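## Backlist audio: file changes at Plonano and what they mean for the thriller list

Plonano has finished moving the Ernberg crime and suspense backlist to its new audio store. The move covers 134 titles, all unabridged. Readers who bought any of them through the old store keep their copies, but the files have been cut again at different points, and saved bookmarks do not carry over.

The old files were split by disc length. Anything first issued before 2000 was cut to fit a CD, so a break could fall in the middle of a chapter and often in the middle of a sentence. The new files follow the printed chapters. Prologues and epilogues have their own files. Part titles are read at the start of the chapter that follows them, with one exception: the four-volume Jovau sequence, where each part opens with a letter. Those letters are now separate tracks, numbered in with the chapters. A listener who wants to match the audio to the paperback should subtract one chapter for each letter already played.

Bookmarks need to be set again by hand. The store shows time elapsed in the chapter and time elapsed in the book. Only the second figure is of use for finding an old place, and it will be off by the length of any disc announcements that have been removed. In the Jovau books there were 4 discs' worth of announcements in the first volume and fewer in the others. Go to the old book time, then skip back a minute or two until the text is familiar.

Two titles have new readings. The earlier recording of *The Weir at Peixoto* was made from an uncorrected proof and left out the second coroner's report, which is in every printed edition. The new recording restores it. *A Tenant of Record* was recorded again after damage to the master tape. The text is the same, but the new narrator reads the trial transcript without voices, giving each speaker's name before the line. Some subscribers have written to say they prefer the older treatment. The older recording will not be offered for sale, and library copies of it will stay in circulation until the discs wear out.

Jacket copy has been revised on 31 of the titles – mostly to remove plot points from the second half of the book. The Ernberg house style once allowed the copywriter to name the victim and the method. Present style allows the victim only, and only if the death occurs in the first three chapters. Series numbers now appear on the cover image as well as in the title field. Where a series was published out of story order, the number is the order of publication. Story order is given in a note at the foot of the listing.

Print runs for the matching paperbacks are unchanged. Each reissue is set at 3000 copies, on the same paper as last year, with the map restored in those books that had one. The type has been reset in a slightly larger size, so page numbers no longer agree with the hardcovers. Reading groups using mixed editions should cite by chapter and section break. 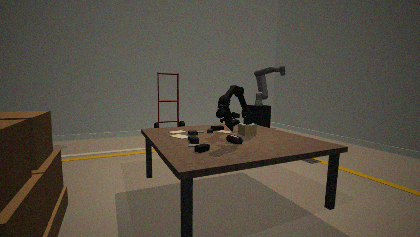
The discussion title for August is *The Fourth Joint*, the shortest book in the Ernberg list and the only one set in a testing lab. It is a closed-room story with five suspects and a locked door, and the solution depends on the reader keeping track of who had access to the controls and when. The log entries at the head of each chapter are part of the evidence and should not be skipped; in the audio edition they are read in full, including the times. Chapter six spends nine pages on the position of the arm. The author gives angles for each joint but no sketch. The paperback and the audio agree on all of these figures. The first hardcover has one wrong, in the entry for 2:40 a.m., and groups using it should correct the entry from the paperback before the meeting.

Questions on the book should reach the newsletter by the end of July. Questions that give away the ending will be held for the September number and printed on the back page.

Returns of damaged discs go to Plonano and not to Ernberg. Include the packing slip.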